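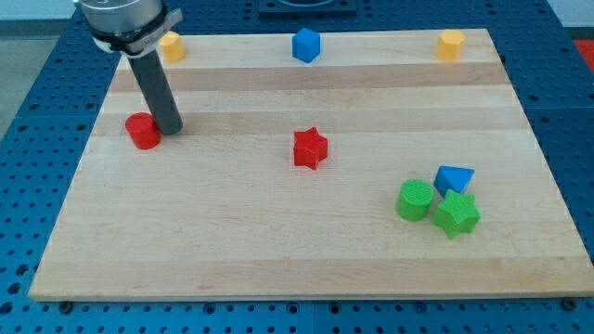 About us: who we are, and the fault we talk about most

Nondine began with two arms, a shared kitchen and a landlord who was very patient about noise. We make the software that lets a robot arm push, nudge and tidy small things on a table, and we make it for people who don't have a robotics department of their own: packing rooms, colleges, repair workshops and one or two very determined bakeries. If you have written to us before, you will know that we answer letters at length, and I'm afraid this page is much the same.

Most company pages tell you about the prizes. We have always thought you learn more about people you might be working with from the day their machine did something it shouldn't, so most of this page is about that.

What happened on the Stollamura bench

Our test bench is called Stollamura, and the work on it looks like play. Coloured blocks sit on a pale wooden board (cylinders, stars, a cube, a triangle, yellow hexagons) and the arm comes down with a plain rod and pushes them. A person types something like "move the red cylinder towards the star", and the arm does its best. There are no fingers to close and nothing to grip with. It is only a stick, really, and we are fonder of it than we probably should be.

On 8/24/21 we were in the middle of a long run of 511 pushes, meant to go on until the evening. At push 100 somebody poured tea to celebrate. A good while after that, the rod came down lower than it had been told to and pressed into the wood. It didn't stop there. The arm carried on with its sideways move, still pressing, and dragged a groove as long as a hand across the board before Mirsad Bošković reached the stop button. A green star went across the room and was found behind a radiator the following May.

There were no injuries, and the damage came to a board and a bent rod. But a person could have been leaning over that table moving a block back to its starting place, as all of us had done many times that week, and we took it seriously for that reason.

What we found

Mirsad took the tool apart the same afternoon and found that the clamp holding the rod had been working loose. Every push gave it a tiny knock, and after hundreds of them the rod had slipped down by 3 millimetres. The arm had no idea. As far as its software knew, the tip was where it had been that morning, hovering politely just above the wood.

A loose clamp is an ordinary thing, and we could have tightened it and gone home. What kept us there late was the second half of the fault. The arm could feel that it was pressing on something, and the reading was sitting in the log, plain as day – we had simply set the limit so high, to stop it tripping on heavier blocks, that it never spoke up. I set that limit myself, during a demonstration, and forgot to put it back.

What we do differently now

The rod is checked before every run. The arm lowers it on to a fixed point beside the board, compares the height with the last one, and refuses to begin if the two don't agree. The clamp is tightened to a set figure, with a line of paint across the join so that a slip shows at a glance.

The pressing limit now lives in a part of the software we call Vato, and it can't be raised without 2 people putting their names to it. Visitors sometimes find this a bit much for a table of toy-sized blocks. We would still ask you to bear with us.

Hands stay off the board while the arm has power. Blocks are put back between runs, with the arm parked and the button pressed in, and this goes for founders as well.

Majali, and where we are now

The checks grew into a product of their own, which we named Majali and which now goes out with every system we install. It keeps a plain record of each stop, with a sentence in everyday words about why the arm thinks it stopped. Sometimes it is wrong, and we would dearly like to hear about it when it is, so please do send us the record and tell us what you saw.

The grooved board hangs in our hallway, next to the coats. If you come to see us (and do, we're fond of company) you'll pass it on your way to the kettle. Ring the lower bell, as the upper one belongs to the dentist.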